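Sistema de tiro de cerveza Vunum para hostelería

Clulta Equipamiento – Barra y bodega – Sistemas de tiro – Serie Vunum

Referencia de gama: Vunum 3 vías
Disponibilidad: bajo pedido
Garantía: 3 años en el grupo de frío, según condiciones

Descripción general

El sistema Vunum está concebido para bares, restaurantes y salones de hotel que sirven cerveza de barril con regularidad y disponen de una bodega o cuarto técnico separado de la barra. Se compone de una columna de tres grifos, un grupo de frío de instalación remota, la conducción aislada que une ambos elementos y el cuadro de regulación de gas. Clulta suministra el conjunto completo o, cuando el establecimiento ya cuenta con parte de la instalación, los componentes sueltos que resulten compatibles.

La columna admite cerveza de distinta densidad y carbonatación en cada vía. Cada grifo incorpora un compensador de caudal independiente, accesible desde el lado del personal, de modo que el ajuste de una cerveza no altera el de las contiguas. Una de las vías puede configurarse para vino espumoso de barril mediante el juego de adaptación Rellard, que se solicita por separado.

Características técnicas

Número de vías: 3
Longitud máxima de conducción entre grupo de frío y columna: 40 m
Altura de la columna sobre encimera: 49 cm
Alimentación eléctrica del grupo de frío: 240 V, monofásica
Cuerpo de la columna: acero inoxidable, acabado cepillado o negro mate
Grifos: acero inoxidable, con maneta intercambiable
Control de temperatura: termostato digital con indicación en el frontal
Gas: dióxido de carbono o mezcla, según el tipo de cerveza
Bandeja recogegotas: incluida, con o sin desagüe

Requisitos del local

El grupo de frío debe colocarse sobre una superficie nivelada y en un espacio ventilado, con la rejilla posterior libre de obstáculos. No se autoriza su instalación en armarios cerrados ni junto a hornos, lavavajillas u otras fuentes de calor. La toma eléctrica será de uso exclusivo y dispondrá de protección diferencial.

En locales donde la conducción deba atravesar muros o forjados, el establecimiento facilitará a Clulta un plano acotado antes de la confirmación del pedido. Los pasos de muro, las rozas y su posterior sellado no forman parte del suministro. Cuando el edificio esté sujeto a algún régimen de protección patrimonial, corresponde al titular de la actividad obtener las autorizaciones oportunas – Clulta puede aportar la documentación técnica que se le requiera.

La encimera deberá soportar el peso de la columna y permitir la perforación. En encimeras de piedra natural o de vidrio templado, el taladro lo realizará el marmolista o cristalero del cliente conforme a la plantilla que se entrega con la documentación. 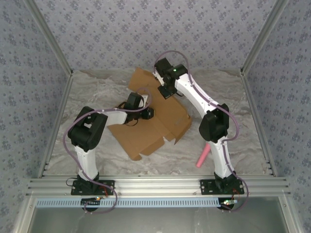 Brazos robóticos ante una pieza de cartón marrón.

Suministro y contenido del pedido

El pedido estándar comprende la columna montada, el grupo de frío, el tramo de conducción aislada cortado a la medida acordada, el cuadro de regulación con manómetros, tres acopladores de barril y el manual de uso en castellano. El tipo de acoplador depende del distribuidor de cerveza y debe indicarse en la hoja de pedido; los cambios posteriores se facturan como recambio.

No se incluyen los barriles, las botellas de gas, la cristalería ni las placas identificativas de las marcas de cerveza. Estas últimas suelen ser proporcionadas por el propio distribuidor.

A la recepción, el cliente comprobará el número de bultos y el estado exterior del embalaje. Cualquier daño apreciable se anotará en el albarán antes de la firma. Los defectos no visibles se comunicarán por escrito al servicio de atención a profesionales, con indicación del número de pedido.

Instalación y puesta en servicio

La instalación puede contratarse con Clulta o encargarse a un técnico frigorista habilitado. En el primer caso, la visita incluye el montaje de la columna, el tendido de la conducción por canalizaciones existentes, la prueba de estanqueidad del circuito de gas y el ajuste inicial de cada grifo con la cerveza que vaya a servirse. Se ruega que los barriles hayan reposado en bodega antes de la llegada del técnico.

Durante la puesta en servicio se ofrece al personal de barra una sesión práctica sobre cambio de barril, regulación de caudal y limpieza diaria. Si el establecimiento trabaja con varios turnos, puede solicitarse una segunda sesión, sujeta a presupuesto.

Limpieza y mantenimiento

Las boquillas de los grifos y la bandeja se limpiarán al cierre de cada jornada con agua templada y cepillo. El circuito completo requiere una limpieza química periódica con un producto apto para uso alimentario; la gama Sandu, disponible en el catálogo de consumibles, está formulada para este sistema. Tras cada limpieza química, las vías deberán enjuagarse con agua potable hasta eliminar todo resto de producto.

El condensador del grupo de frío se revisará con mayor frecuencia en cocinas y bodegas con polvo o grasa en suspensión. Clulta ofrece un contrato de mantenimiento anual que comprende la revisión del compresor, la sustitución de juntas y la verificación de los reguladores de presión. Las campañas de revisión se programan en febrero, salvo acuerdo distinto con el cliente.

Accesorios y recambios

Juego de adaptación Rellard para vino espumoso
Manetas de madera o resina, por unidad
Bandeja recogegotas empotrable con enjuagador de copas
Compensador de caudal de repuesto
Juego de juntas para grifo y acoplador
Limpiador de circuito Sandu
Soporte mural para botella de gas

Condiciones de venta

Los precios se facilitan mediante presupuesto individual, en función de la longitud de la conducción y del acabado elegido. El presupuesto detalla por separado el material, el transporte y, en su caso, la instalación. Los acabados especiales y las conducciones cortadas a medida no admiten devolución, salvo defecto de fabricación.

La garantía del grupo de frío queda supeditada al uso de piezas originales y a la conservación de los partes de mantenimiento. Quedan excluidos los elementos sometidos a desgaste, como juntas, boquillas y membranas.

Las solicitudes de presupuesto se tramitan a través del formulario para profesionales o en cualquiera de las delegaciones comerciales de Clulta.

Ficha revisada el 5 de septiembre de 2022. Clulta se reserva el derecho a modificar las especificaciones sin previo aviso.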